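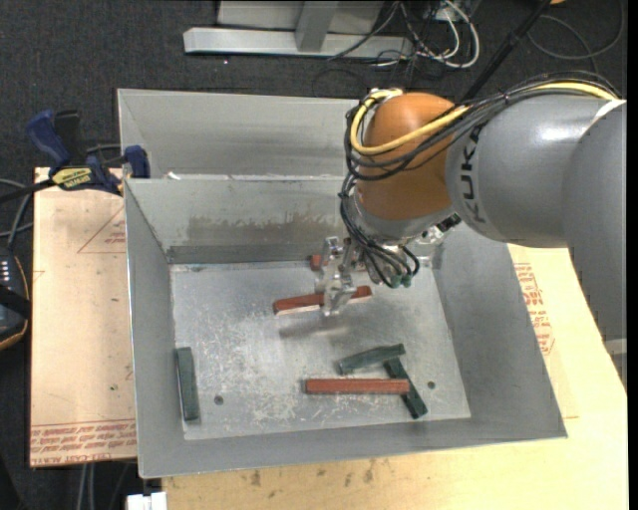

Should a bin of blocks get sorted at the end of the day? Leave them mixed, in one bin, and go home.

My opinion, typed fast. At Alville we had color tubs. Red tub, green tub, labels, lids. Milagros Cifuentes made the labels and they were good labels. Still spent 20 minutes every evening putting reds with reds, and by morning everyone wanted both anyway.

A wide metal bin with sloped sides does the job. Red on top of green, one green off by the wall, fine. You see everything at once. No digging. Scratches on the floor of it, scuffs up the back, so what. Metal scuffs. I'd take that over a stack of cracked lids.

Vivek Katiyar says sorting teaches care. Maybe. I think it teaches people to dread the last half hour. Care is checking for chipped edges and wiping the dust out now and then, wich we skipped for most of June becuase we were busy with tubs.

Small parts, screws, beads, sure, seperate those. Blocks are big. You can find a red one.

Tubs are in the hall if Skidberg wants them.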